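Notes on Keeping a Household Inventory

The October renewal notice for our home insurance arrived with the usual request that policyholders confirm the value of their belongings. In previous years I entered the figure from the year before and returned the form. This year I resolved to prepare a proper inventory, and the present entry records how the work was carried out for the benefit of readers who may be considering the same.

The inventory was begun in Fondito, the spreadsheet program we already use for the family accounts. A single sheet proved sufficient. Each line gives the item, the room in which it is kept, the year of purchase, the price paid and the place where the receipt is stored. Items below $40 were entered as a group, by drawer or shelf. Kitchen goods in particular should be treated this way, as the listing of individual spoons serves no purpose for the owner or the insurer.
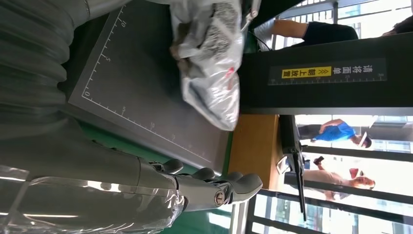

Ruler markings along the board

Receipts presented the greater difficulty. Those printed on thermal paper had faded, and several from the move to Trevell could not be read at all. Where a receipt was missing, I wrote to the store and requested a copy. Sotel, where we purchased the refrigerator and the washer, supplied both within 2 days. Kamel replied that records are kept for 5 years only, and the dining table was therefore entered at an estimated price, with a note stating that it is an estimate.

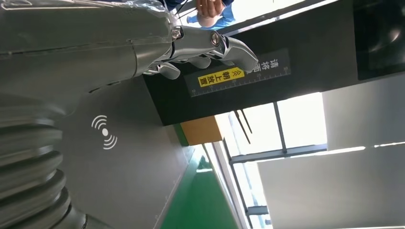 Ikhsan Nasution

Serial numbers should be recorded at the same time as the receipts. They are commonly found on the back or underside of an appliance, and a second person is of great help when anything heavy must be tilted. My wife held the flashlight and read the numbers aloud – a process that occupied most of a Thursday evening. Up to 46 entries can be completed in one sitting, after which errors begin to appear. I entered the serial number of the vacuum cleaner against the record player and did not notice until the following week.

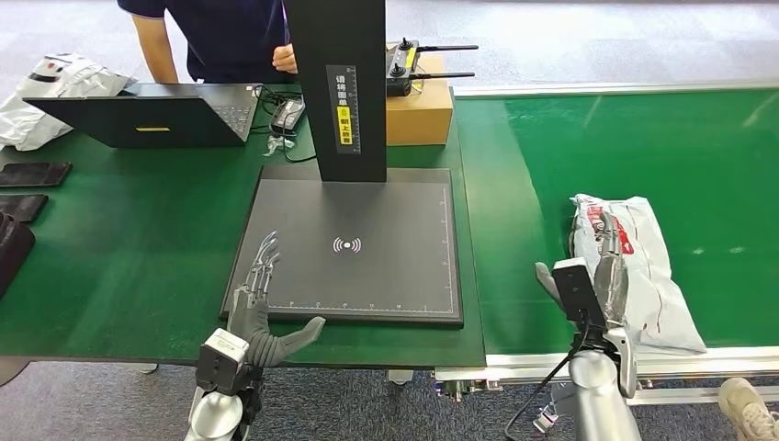

Measurements are a matter on which the insurer's guidance is brief. It asks for the size of rugs, mirrors and framed pictures, and does not state whether frames are to be included. I have included them. A scale set along the edge of a flat surface, like the tick marks on the black base plate on the green workbench, is convenient for small objects, which may be laid against it and read directly. For rugs there is no substitute for a long tape and a cleared floor. Width was recorded first and length second throughout, and fringes were left out of both.

Jewelry and inherited items remain to be done. The policy sets a separate limit for these, and a written appraisal is required for any single piece above it. My grandmother's bracelet has never been appraised, and an appointment has been requested for that purpose. Until the appraisal is received, the line for the bracelet will stand in the sheet with the price column blank.

A printed copy of the inventory is now kept at my brother's house, in a sealed envelope, and the file itself has been saved to a second drive. The sheet will be reviewed each October when the renewal notice arrives.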